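October 21, 2023
By Elvira Flores

Well, the checks are done for another half year at the Tello shop, and I promised the Poltau branch I'd type up the list with my comments so they can crib from it. We do this every April and again in spring. It's the same form each time, but the comments change, and the comments are what I go back and read. If you run a reuse shop that takes electrical donations, help yourself.

A quick bit of news first. Custetti (the engineering mob up the road) have given us a second-hand clothes dryer and 100 metres of shelving edge strip, and they sent two of their people over on a Saturday's worth of goodwill to fit the lot. Thank you! The dryer gets its own section below, so you can all stop emailing me about it.

FRONT OF SHOP

1. Entry mat flat, edges not curling. FIXED. The left corner had lifted again. I've taped it for now and a new mat is on order.

2. Aisles clear to the width of a pram. PASS, just. The book trolley kept drifting back in front of the children's clothes while I was doing the rounds. Please park it beside the counter with the brake on.

3. Tall shelving fixed to the wall. PASS. I gave every unit a decent shove. The one with the board games creaks, but the brackets are solid and it didn't budge.

4. Nothing heavy above shoulder height. FAIL, then fixed. Two slow cookers and a sewing machine in its case were up on the top shelf in kitchenware. I know space is tight, I really do, but a sewing machine coming down on someone's head would be a horrible way to sell it. They're on the bottom shelf now.

5. Glass and china checked for chips. PASS, with 30 pieces pulled out. Mostly mugs and a few wine glasses. I run a finger in a cotton glove around each rim and if it snags, out it goes.

6. Table displays steady, cloths not hanging low enough to trip on. PASS. I had a good wobble of all of them and only the card table needed its leg lock pushed home.

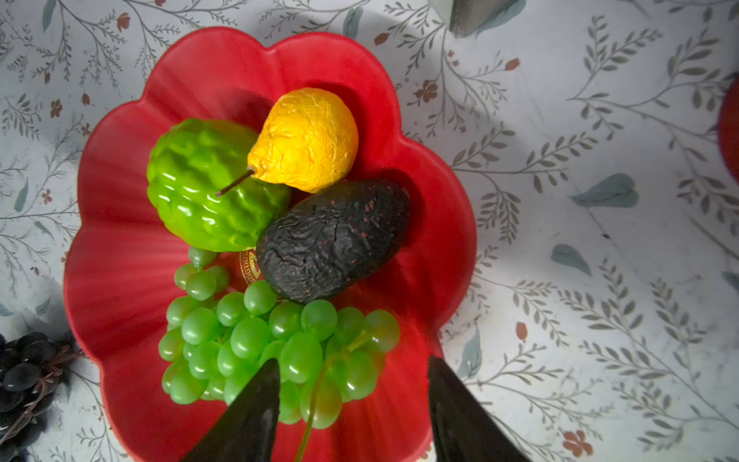 Red fruit bowl with artificial fruit, on a leafy tablecloth.

7. Price tags attached without pins. PASS. I still found one old safety pin on a scarf, so have a feel through the accessories basket when you've got a spare minute.

SORTING ROOM

8. Gloves and hand sanitiser stocked. PASS. Large gloves are getting low. Yolanda has hands like mine and we both swim in the large, so I've asked for more mediums too.

9. Sharps container in place and not past the line. PASS.

10. Bags lifted, not dragged, and nothing overfilled. HALF A PASS. We weighed the donation bags as they came in for one morning and a couple were real monsters, all hardbacks. Split them at the door, even if the donor is standing there looking impatient.

11. Recalled goods list on the wall and current. FAIL. Ours was the April printout. I've replaced it and put a reminder in the shop diary, and I'd like whoever opens on the first of the month to check it from here on. Cots, prams and heaters are the ones to watch.

12. Button batteries taped and put in the tin. PASS. Lid was on tight and the tin is up high.

ELECTRICAL

13. All donated appliances tested and tagged before sale. PASS. 236 items through the bench since the last check, and 71 of those went to e-waste. Toasters are still the worst offenders, with bedside lamps close behind. Frayed cords, mainly.

14. Untested goods kept behind the yellow line. FAIL, fixed on the day. A fan heater had wandered over to the sales side without a tag. I don't want to know who, I just want it not to happen again, all right?

15. Power boards not daisy-chained. PASS. I looked under the counter twice because last time I missed one.

16. Tester's own lead and plug in good nick. PASS.

THE DRYER

17. On its own wall outlet. PASS. No extension leads, please, ever, not even for an afternoon.

18. Lint filter clean. PASS. Every load, not every day! I've hung the little brush on a hook beside it.

19. Vent hose connected and not squashed. FAIL at first look. We'd pushed the machine back too far and kinked the hose. The Custetti pair pulled it forward a hand's width and screwed a stop block to the floor so it can't creep back.

20. Someone in the building while it's running. This is a new line I've added. If you're locking up, the dryer goes off first and the load can wait until morning.

FIRE AND EXITS

21. Both exits unlocked during trading and clear outside. PASS. The back one had bins a bit close, so I've painted a line for them.

22. Extinguishers hung, tagged, gauge in the green. PASS. The one by the kettle is due for service before Christmas and Trisier are booked to do it along with the emergency lights.

23. Smoke alarms sound on test. PASS, and didn't everyone in changing room two know about it. Sorry, love.

24. Evacuation drill held. NOT DONE. My fault. I'll run one before the end of spring and I won't be telling you when.

FIRST AID AND KITCHEN

25. First aid kit complete. FAIL. No burn gel, and only the silly tiny bandaids left. Restocked from petty cash, receipt is in the tin.

26. Kettle cord away from the sink. PASS.

27. Step stool feet not worn. FAIL. One rubber foot missing, so it's in the shed with a note on it. Use the blue one. Please don't stand on chairs, I've seen the footprints.

Still open from this round: the entry mat, the drill, the stool foot and the extinguisher service. Poltau, if you want the blank form, it's in the shared folder under Checks, and Yolanda Mamani can print you a copy if your printer is still sulking.

Comments

Yolanda Mamani: Printer at Poltau is still sulking, I've run off a few copies and will drop them over. And the footprints on the chair might be mine. I'll use the blue stool!

Bev: Do you test extension leads as well or do they all go to e-waste? We get boxes of them at our shop.

Elvira Flores: Bev, we test them if the plug is moulded and the cord's in one piece. Anything with tape on it goes straight in the e-waste cage.

Marg at Poltau: Where did you get the hooks for the lint brush? Ours lives on the floor.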